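4.2 Materials and workplace

The marking trials were all done at one workplace, a white-topped table pushed up to a plain light grey wall. We tried a second spot in May, near the windows at Trollisach, and gave it up after two mornings. Too much daylight, and the readings of redness drifted. The grey wall was kept bare for the same reason. No posters, no coloured boards.

Paper was the ordinary office kind, one batch for the whole study. Two inks were compared, both red, both water based: Karaki (thin, quick to soak in) and Stosido (thicker, slower, sits on top of the sheet for a while). We had planned a third but it never arrived in a usable state and is left out of the tables.

Each sheet was given marks by one of two means. Stamping – pad pressed straight down and lifted. Rubbing – pad pressed down, then drawn sideways. Sheets were numbered in pencil on the back before inking. A total of 376 sheets were kept after sorting. Sheets with a fold or a torn corner were thrown out at this stage, also any where the pencil number had been forgotten, which happened more than we would like.

4.3 What counts as a mark

This gave us more trouble than expected. A clean stamped shape is easy. A smear is not. Where does one blotch stop and the next one begin? In the first round the two readers disagreed mostly on sheets where marks lay side by side with little paper between them, and on marks with pale patches inside. One reader took a pale patch as a gap seperating two marks. The other took it as part of one mark with uneven ink. Both are reasonable.

We settled on the following. A mark is a patch of colour with an outline that can be followed by eye all the way round, or as far as the edge of the sheet. Lighter gaps inside that outline belong to the mark and are scored as "loss". Stray specks outside it are not scored. If a mark runs off the paper it is kept but flagged, and its length isn't used. Width may still be used if the widest part is clearly on the sheet. Eleri Lougher drew up the reading card from these rules, and it was pinned up in the reading room at Buvgate, well away from the table where the marking was done.

Long thin streaks were a further problem. Under our rules a streak is a mark like any other, but the loss score tends to be high for streaks simply because there is less area to work with. A small gap eats up a lot of it. So streaks and blotches are reported apart from here on. The dividing line: anything at least 4 times as long as it is wide is a streak. A bit arbitrary, but it matched what both readers would have said anyway.

4.4 Reading and re-reading

Loss was scored by eye against printed patches, with the sheet flat and the reader seated. Readers didn't know which ink was used. They could often guess, mind – Stosido has a shine to it. Scores were written as a percentage in steps of 5. Re-reading was done on 60 sheets, picked from the box without looking, and the second scores were entered without sight of the first. Last re-reading was finished on 7 Oct 2018.

Agreement was good for blotches and only fair for streaks. Most of the trouble sat in the middle of the scale. Sheets with hardly any loss, or with nearly all of the inside gone, were read the same way by everybody. For scores near 40 per cent the readers wandered, sometimes by two steps or more, and the same reader did not always agree with their own earlier score. We have not tried to correct for this. Middle scores should be read with care in the results that follow.

One more point on handling. Marks in a group on a single sheet are not independent, becuase the pad carries less ink each time unless it is recharged. The pad was recharged between sheets but not between marks. So the sheet, and not the single mark, is the unit in all the tests of section 5, and the loss score for a sheet is the mean over its marks. Flagged marks count towards that mean. Leaving them out changed nothing in the direction of the results. Fig. 3 has red marks with lighter gaps inside, on pale paper on the white tabletop at the bottom right of the frame, grey wall behind.

Fig. 3. Red marks on a pale sheet, white tabletop. 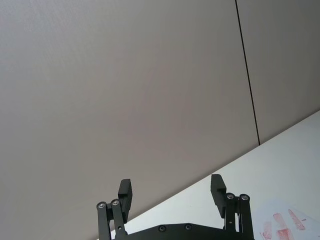
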